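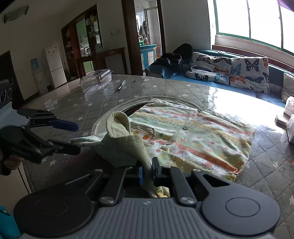
在圆桌上夹小衣服像领口的部分,Ilholm手持夹爪

提问:Ilholm的手持夹爪套装值得入吗?主要想录家务类动作

发帖人:Tala Mahasneh
分类:机器人与自动化 / 设备选购

各位好,先说下情况。我和同学Jyoti在做一个家务方向的小课题,想教一条桌面机械臂整理衣物,先从童装这种小件开始。导师给的预算不多,遥操作那一整套主从臂是别想了,所以盯上了Ilholm出的手持夹爪套装,就是人拿着夹爪干活,顺便把动作录下来的那种。

店里有单只装和双只装两种,双只装贵出一大截。客服人挺好的,但问什么都说“可以的亲”,问了等于没问……所以来这儿问问真正用过的人:

一是夹薄布料到底行不行?我看店铺视频里全是夹方块、夹杯子,一件衣服都没有,有点心虚。
二是在普通人家里用会不会很麻烦?我们没有实验室场地,打算就在客厅录。
三是手腕累不累?Jyoti手比较小,她很担心这个。
四是有没有必要一步到位买双只?还是先买一只试试水?

另外看到有人推荐Fakhoury的二指套装,便宜不少,不知道差在哪里。有没有两个都摸过的?先谢谢大家!

补充:机械臂那边已经有了,不用考虑兼容的问题,夹爪接口我们自己能改。

回答一(提问者已采纳)
回答人:Hiba Jaber

我是一月份入的双只装,到现在也用了一阵子,主要就是录叠衣服、收玩具、摆桌面这几类,跟你的需求几乎一样,所以多写点哈。

先说布料。能夹,但要练!刚到手那两天我差点想退货,薄T恤放在光滑桌面上,指尖一合,布就往前跑,怎么都捏不起来。后来摸出点门道:别去夹平摊的那一层,先找有厚度的地方下手,罗纹领口、袖口、扣子旁边的门襟都行,捏住以后再拎。还有就是桌面,桌布太滑真的很影响,我后来专门挑了块有绗缝纹的垫着练,手感好了不少(上面再盖透明软垫的话又会滑回去,这个自己取舍)。指尖那层软垫是易耗品,脏了以后摩擦力掉得很明显,用湿布擦擦就行,别拿酒精,我擦过一回,表面有点发黏。

再说在家里用。我觉得这反而是它最大的优点,不用架子,不用标定场地,拎着就走。上午在桌边录衣服,下午蹲到地上录收纳,换个地方也就是挪挪脚的事。真正要操心的是光。我家窗户大,白天正对窗户的时候画面上半截全是白的,地砖和桌面还会反光。店家说自动曝光能处理,我的体会是处理得一般,最好让窗户在你背后或者侧面,拉上一半帘子也行。反光特别厉害的那几条我后来都没敢用。

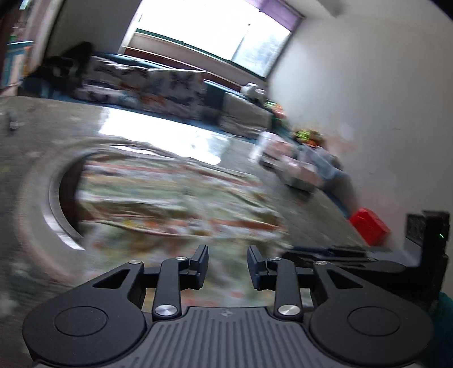
还有一个新手都会犯的毛病,就是走得太快。人手的速度比你自己感觉的快多了,从沙发边走到窗户那头,近处的东西一晃就糊成一片,后面算轨迹的时候很容易飘。我现在的习惯是到位之前慢下来,停一小会儿,再伸手去夹。听着很傻,录出来的东西真的能用得多。有一次我录了17条收玩具的,回去一看,前面赶时间录的那几条基本都废了,心疼死。

手腕这块,说实话,累。重量其实还好,主要是重心靠前,手心朝下端着的时候全是手腕在扛。我一般录半小时就歇一歇。Jyoti手小的话,建议先借一只握握看,扳机的行程偏长,我手也不大,完全张开的时候食指有点够不着。官方说可以换短扳机,但得单独买,我没买,不评价。

单只还是双只?要做衣服就直接双只吧。一只手只能捏起来拖着走,叠不了的,总得有另一只压着或者拽着另一头。我一开始也想省钱,幸好当时被朋友拦住了。要是只收玩具、摆杯子,那一只就够。

不太满意的地方也说说:
说明书写得很烂,中文那部分像是没人校对过,配对那一页我看了三遍。
关节上的螺丝用久了会松,夹的时候能感觉到手指有点晃,隔段时间紧一下就好,随箱的小扳手别弄丢。
配套软件导出很慢,双只同时录的时候,两边的时间偶尔会对不齐,更新以后好一些了,没有完全好。

总的来说我不后悔买,但你要是指望开箱当天就能录出漂亮数据,那会失望的。

回答二
回答人:Mudassar Rajput

两个都用过,补充一下Fakhoury那套。便宜是真便宜,夹硬的东西差别不大。差在指尖,它那个是硬塑料,夹布完全靠运气,我自己贴了防滑胶条才勉强能用,贴完两指又合不严了。另外它张开的幅度也小一点,毛绒玩具大一些的就夹不住。

如果预算卡得特别死,可以买Fakhoury再自己改指尖,会3D打印的话不难。不想折腾就Ilholm。

楼上说软件对不齐的问题,我这边的办法是每条开头让两只夹爪同时空夹两下,后期按这个动作手动对,土是土了点,管用。

对了,二手的慎买。我在Bilura上收过一只,卖家说九成新,到手发现左边的手指合不到底,跟卖家扯了很久才退掉。

回答三
回答人:Pavithra Rai

没用过Ilholm,不过衣服这种东西为什么不直接上吸盘?我们厂里都用吸盘,快得很。

 评论(Hiba Jaber):吸盘吸针织的会漏气呀,小孩衣服好多都是针织的,而且她是要录人手的动作,不是上产线。
 评论(Pavithra Rai):哦哦,没看清题目,那当我没说。

提问者追评
Tala Mahasneh

谢谢大家!尤其是Hiba,写这么长。跟Jyoti商量了一下,决定上双只,短扳机也一起下单,到时候握着不合适再换回来。客厅的窗户正好在沙发后面,看来得把桌子转个方向了。另外想再问一句,软垫的替换件是一对一对卖还是成包卖的?店铺页面上没写清楚,客服又回我“可以的亲”……

 评论(Hiba Jaber):成对卖的,运费比垫子还贵,建议跟主机一起下单。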